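How to Run the Peg Board Demo at an Open Day

We took our two-arm demo to the Stasside open day at Drellholm and had such a good time that we're writing up the routine!

1. Put the board on a black table with a black curtain behind it. White plates and blue parts pop, even from the back row.

2. Lay out the pegs, the cylinders and the gear before the doors open. Keep spares in a box under the table (ours holds 48).

3. Start with one slow pick. Let the gripper hold a blue piece over the board for a while, so people can guess where it's going. Kids love this part and they will shout!

4. Keep each run under 20 minutes, then stop for questions.

5. Reset between groups, and check the small pegs first.

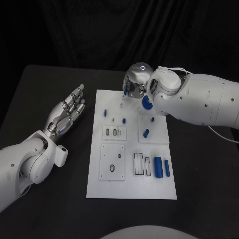

Posted by the Utari demo team, 1/6/20

Next time we'd like to try a longer run with both arms taking turns. If you build your own board, start with the big cylinders and leave the slots for later. Have fun with it!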